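From: Randi Sæther
To: istside-residents
Date: 2021-02-06
Subject: Re: [istside] Carpet tiles for the shared hall

Lino Guerra wrote:
> Dal Bello quoted us 275 for the lot if we go with the pale
> beige. Osvaldo saw it in the Tenevthorpe showroom and says it
> brightens the place up no end. The rep told him it's 100 percent
> stain proof and good for heavy traffic. Can we say yes by the
> end of the month?

Lino,

I'd hold off. "Stain proof" is what we were told in September about the mats by the back door, and you've all seen those. Did Osvaldo ask what the guarantee covers? I read the sheet and it leaves out bike oil, road salt and "soil carried on footwear," so I'm not sure what's left. Coffee, maybe, if you get to it fast.

A showroom floor that people cross in socks doesn't tell me much either. Our hall gets boots, strollers and the dog from number 7.

I'd also like to know if the price includes the glue and taking up the old stuff. Fitik wanted 217 and that was for tiles only, which we found out late.

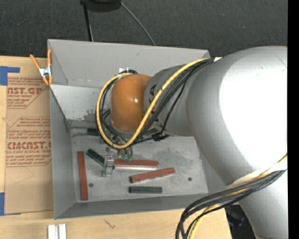 My other worry is color. Pale beige will show every footprint by the first thaw, and I don't believe a spray coating changes that. If we must have carpet, I'd go dark, something like the charcoal behind the table and the metal bin, with a bit of texture to it. It won't brighten anything up, I grant you. Ubaldo will say it looks like an office. I can live with an office.

Could somebody get a loose sample and leave it inside the front door for a week before we sign?

Randi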